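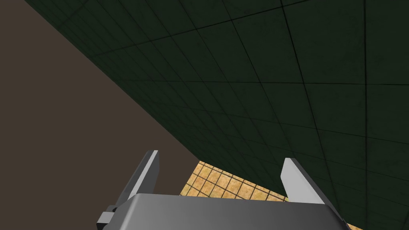 What does Turnadance do?
We check whether robot skills learned in simulation deserve the claims made for them.

Turnadance started in July with four people and one complaint. Too many results in our field came down to a single success rate, measured in the same simulated rooms the robot had been trained in. We had published a few numbers like that ourselves, and we didn't trust them much.

Our main method is called Kanel. It takes a trained policy, changes one thing at a time (a wall texture, a camera angle, the height of a table) and runs the same task again. The idea is old and a bit dull. It also takes a lot of computer time, and we suspect that's why it gets skipped.

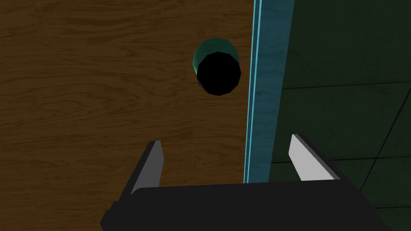 Gripper open, green cylinder on the tabletop. Simulated view.

In our last full round we ran 2068 trials on a grasping policy named Tapia. It failed 285 of them, and most of the failures came from just 18 room layouts. We would like to say we know why. We have a guess about surface patterns confusing the wrist view – a guess is all it is, and the follow-up runs haven't settled it.

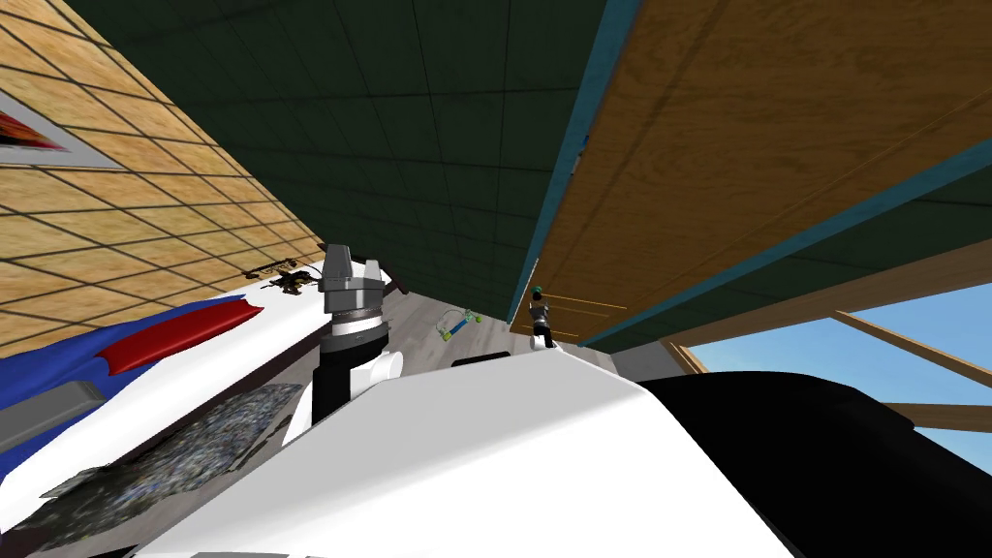

Dometti, our second project, asks whether any of this carries over to real arms. So far the answer is mixed. A policy that breaks easily under Kanel tends to break on hardware too, but a good Kanel score has told us very little. We don't sell it as a safety test and we'd be wary of anyone who did.

We publish failed runs along with the rest. If you think our method is wrong, send us the policy that proves it.

Page last updated April 2023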